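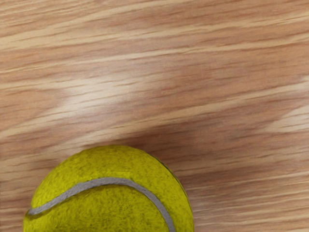 Can a machine tidy a living room yet?

It can tidy a living room that has been tidied for it first, and it needs most of the afternoon.

I wrote those two lines on my application to Grarkodari and they hired me anyway, as a tester. I think they wanted a grump on the payroll. Investors like to hear that there is one.

The job was to sit in a room above a tire shop and watch the Zornum put things away. It had two arms and a voice somebody had picked to sound like a patient nurse. It had learned its chores on a computer, in a make-believe house where nothing was sticky. In there it had picked up tennis balls from wooden tables more times than I have brushed my teeth. The company talked about this the way parents talk about a child's piano lessons.

"Ready to help," said the Zornum on my first morning.

I put a tennis ball on the table. It was my dog's. The Zornum looked at it for a long while.

"Ready to help," it said again.

My test sheet had 264 lines, and each line was a chore. Fold dish towel. Return spoon to drawer. Place ball in basket. You gave it a pass or a fail, and there was a narrow box for comments that would hold four words if you wrote small. By June I had filled the box on nearly every line, and the words were mostly "dropped it" and "asked for help."

The ball was line 45. I got fond of line 45. The arm would come down over the table, slow as a crane in a harbor, and the fingers would close, and the ball would squirt out from under them and roll off behind the radiator. Then I would get down on my knees and fetch it. I am sixty-one. I asked whether my fetching should be timed as well, and they said that wasn't part of the product.

One day they sent up new software and the Zornum got it. It lifted the ball, carried it across the room and let go over the basket, and the ball went in. People came up the stairs to see. Somebody had brought a cake with GURKANO on it in blue icing, that being the name they were going to sell the thing under.

I moved the basket a foot to the left.

The arm lifted the ball, carried it across the room and let go over the place where the basket had been.

"All done," said the nurse's voice. The ball went behind the radiator.

"You moved it," said the man with the cake knife.

"People do," I said.

He explained that the basket would be covered in the next version. I asked about the version after that, the one where the lid was on the basket, or the cat was in it. He cut me a small piece of cake.

A fellow came by from Poojary, the hotel laundry people, who were thinking of buying a hundred. He had wet cuffs and he was in a hurry. He watched it fold a towel. It took eleven minutes and folded the corner of the tablecloth in with it. He asked me, since I was the only one sitting down, what I thought.

I could have said something kind. The kids who built it were good kids and slept under their desks. I said that on a clean table with one thing on it, in good light, it could often do what you wanted. He asked what happened when there were two things on the table. I said I'd need a bigger comment box.

He didn't buy.

They let me go on 13th July, with no hard feelings that I could see. I packed my mug and my cushion. The Zornum stood by the window with its arms folded up against its chest, the way it parked itself, and I will admit I stopped in the doorway. I had spent more hours with it that year than with my sister.

"Good night," I said.

"Ready to help," it said.

I went back in and got down by the radiator for the ball. The dog had been asking for it since spring.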